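10월 작업 노트: 등나무 뚜껑 바구니 경첩부 보수 및 습도 시험

작성 목적: 톨햄(Tollham) 공방 보관 편물류의 보수 절차를 정리하고, 후속 담당자가 동일한 조건에서 작업을 이어 갈 수 있도록 한다.
적용 범위: 2칸 구조의 뚜껑형 바구니, 단칸 바구니, 손잡이 결합부.
시작 시각: 오전 9시 40분.
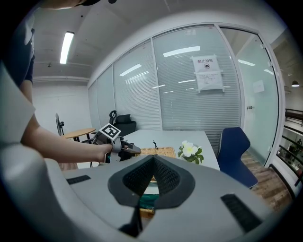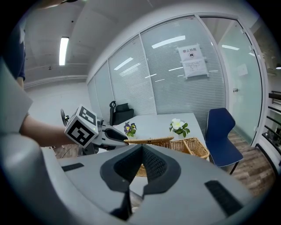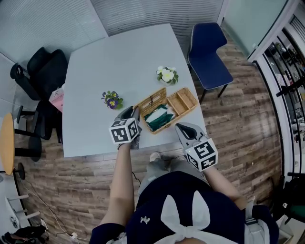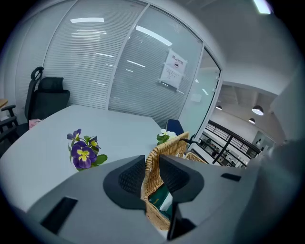 비네시 무르티 (Vignesh Murthy)

1. 배경

스터낸스(Stirnance) 측에서 위탁한 편물 바구니의 보수는 지난 분기부터 진행 중이다. 위탁 목록에 기재된 품목은 총 286점이며, 이 가운데 뚜껑 경첩부의 이완이 가장 빈번한 손상 유형으로 분류되었다. 경첩부는 대부분 환심을 두 겹으로 감아 만든 고리 형태이고, 금속 부속은 쓰이지 않았다. 따라서 보수 재료 역시 환심과 피등으로 한정하며, 철사 보강은 위탁처의 서면 동의가 있는 경우에만 허용한다.

이전 노트에서 토머스(Thomas) 식 감기라고 적은 방법은 고리 안쪽에서 시작하여 바깥쪽으로 여섯 번 감고 끝단을 테두리 땋음 밑으로 숨기는 방식이다. 명칭이 혼용되고 있으므로 본 노트부터는 '안쪽 시작 감기'로 통일하여 표기한다.

2. 재료 준비

환심은 굵기 2.5밀리미터와 3밀리미터 두 종류를 사용하였다. 2.5밀리미터 재료는 프루카(Pruka) 묶음에서 꺼냈으며, 묶음 바깥쪽 가닥의 색이 안쪽보다 다소 짙었다. 색 차이가 보수 부위에서 드러날 우려가 있어 안쪽 가닥만 선별하고 나머지는 연습용 상자로 옮겼다.

침지는 미지근한 물에서 25분간 실시하였다. 15분 침지한 가닥은 고리의 굴곡 부위에서 섬유가 일어났고, 40분 침지한 가닥은 건조 후 수축이 커서 감은 자리가 헐거워졌다. 25분을 기준으로 하되, 3밀리미터 재료는 5분을 추가한다. 침지 후에는 젖은 수건으로 감싸 두고 한 번에 네 가닥 이상 꺼내지 않는다.

3. 시험편 제작

실물 작업에 앞서 경첩 고리 시험편을 제작하였다. 감기 횟수는 네 번, 여섯 번, 여덟 번으로 달리하였고, 기둥이 되는 심재는 모두 3밀리미터로 통일하였다. 시험편은 작업대 서쪽 선반에서 하룻밤 자연 건조하였다. 열풍 건조는 실시하지 않았다.

네 번 감은 시험편은 건조 후 손으로 비틀었을 때 고리가 돌아갔다. 여섯 번 감은 것은 고정 상태가 양호하였다. 여덟 번 감은 것은 고정은 되었으나 고리 폭이 넓어져 뚜껑 테두리에 닿았고, 여닫을 때마다 마찰음이 발생하였다.

4. 개폐 시험

여섯 번 감은 시험편 두 개를 시험용 틀에 장착하고 개폐를 반복하였다. 목표 횟수는 3,000회로 정하였다.

가 시험편: 800회 시점의 점검에서 고리 안쪽에 미세한 보풀이 관찰되었으나 헐거움은 없었다. 1,162회에서 바깥쪽 두 번째 감김이 끊어져 시험을 중단하였다. 파단 면을 확대경으로 확인한 결과 비스듬하게 갈라져 있었고, 해당 위치에 마디 흔적이 있었다. 재료 선별 단계에서 마디를 놓친 것으로 판단한다.

나 시험편: 목표 횟수까지 파단 없이 도달하였다. 종료 시점의 유격은 1밀리미터 미만이다. 고리 안쪽이 눌려 윤이 나는 상태이며, 추가 감기는 필요하지 않다고 보았다.

시험편 수가 적으므로 위 결과를 전체 품목의 내구 기준으로 인용해서는 안 된다. 다만 마디가 있는 가닥을 경첩부에 쓰지 않는다는 원칙은 즉시 적용한다.

5. 습도에 관한 기록

보관실의 상대습도는 오전 48퍼센트, 오후 3시 41퍼센트로 측정되었다. 오후 측정 시 난방이 가동 중이었다. 상대습도가 45퍼센트 아래로 내려가면 오래된 피등이 쉽게 갈라지므로, 난방 가동 중에는 물그릇을 두 개로 늘리고 측정 간격을 두 시간으로 단축한다. 창가 쪽 습도계는 다른 것보다 3퍼센트 낮게 표시되는 경향이 있다. 교정 전까지는 출입문 쪽 습도계의 값을 기록한다.

안감은 분리가 가능한 경우 반드시 떼어 낸 뒤 보수한다. 분리가 불가능한 품목은 경첩부 아래에 흡수지를 대고, 젖은 환심이 직물에 닿지 않도록 한다. 작년 봄 작업분에서 등나무의 갈색 물이 흰 면 안감에 배어든 사례가 있었으며, 중성세제로 두 차례 세탁한 뒤에도 옅은 자국이 남았다.

6. 테두리 땋음 부위

뚜껑 테두리의 땋음이 풀린 품목은 경첩부보다 먼저 처리한다. 테두리가 고정되지 않은 상태에서 고리를 감으면 고리의 위치가 밀린다. 세 가닥 땋음은 기존 가닥과 새 가닥을 최소 4센티미터 겹치고, 겹친 끝은 안쪽 면에서 사선으로 자른다. 바깥쪽 면에서 자른 이전 보수분은 옷감에 걸릴 수 있으므로 발견하는 대로 다시 손질한다.

접착제는 사용하지 않았다. 아교를 소량 쓰자는 의견이 있었으나, 향후 재보수 시 가닥을 풀기 어렵다는 점을 고려하여 보류하였다.

7. 미결 사항

마디 선별을 침지 전에 할지 후에 할지 정할 것. 젖은 상태에서 손끝으로 훑는 편이 찾기 쉬우나 작업 시간이 늘어난다.
나 시험편은 틀에서 분리하지 말고 일주일 뒤 유격을 다시 측정할 것.
2.5밀리미터 환심 추가 주문. 묶음 단위로만 공급되므로 보관 위치를 먼저 확보할 것.
창가 쪽 습도계 교정 의뢰서는 서랍 두 번째 칸에 있음. 서명란 미기재.

종료 시각: 오후 5시 20분. 침지 용기 세척 및 배수 완료.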